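Week 4 – Hanging and drying prints

Last Friday we got as far as pulling the first proofs, and then half of you stacked them on the bench and lost the corners. So today is all about hanging things up!

I learned this in the Cumormont workshop, where we had one line for 30 people and it was always full. My rule since then: clear your clips before you ink anything. Check the rivet moves freely, squeeze each clip a couple of times, and wipe the jaws. Ink hides in there, I promise you.

Padding matters more than people expect. Bare steel jaws leave a dent in soft paper that you'll never press out, so I like the tips covered with something pale – that way I can spot a smudge on the pad before it gets onto my print.

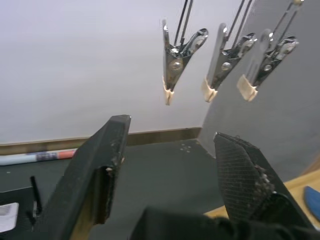 For the heavier sheets (the 400 gram stock from Kwok) use two clips, one near each top corner, and leave a hand's width before the next print. Give them 12 hours. Thin paper curls if you only use one clip, too, so be generous.

Homework: bring three dry proofs and your notes on the Jolov handout.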